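Reading Price Charts, Handout 4: Moving Averages and Crossovers 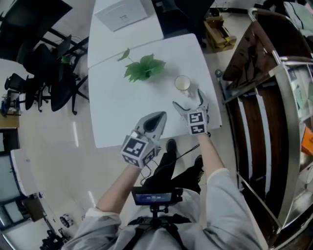
Vega Miranda asked after the last lecture why we bother with averages at all when the price is already on the chart. A daily price jumps about for all sorts of reasons, and most of them are forgotten by the following week. An average smooths out those jumps so that the direction is easier to see. The cost is delay. Every average tells you about a turn after the turn has started.

Simple and exponential

A simple moving average adds up the closing prices over a set number of days and divides by that number. Each day counts the same. An exponential average gives more weight to recent days, so it turns sooner and gives more false signals.

Crossovers

We plot 2 averages on the same chart, one short and one long. When the short one rises through the long one, the textbooks call it a buy signal. When it falls through, they call it a sell signal. The rule works best in a long trend. In a flat market the lines cross back and forth and each crossing costs you dealing charges.

Worked case: Kongkaew

Kongkaew traded sideways for most of the year before breaking upwards in March. The short average crossed the long one when the shares stood at 131p. By then they had already risen from 80p, so a trader following the rule missed that part of the move. Work out the size of the missed rise as a percentage of the starting price before the seminar.

Compare this with Skesteo, where the lines crossed several times without any lasting trend. Leave out dealing charges on your first attempt, then put them back in.

Choosing the length

There is no correct length. If you try enough of them on old prices, one will look very good by chance. Choose the length first, test it on Prisora, then test it unchanged on Cuvwood. Write down both results, including the poor one.

Reading

Sandamali Selvanayagam's notes on trend and volume, the first 2 sections. Price data for the exercises ends at 31/12/2019. Use closing prices adjusted for dividends.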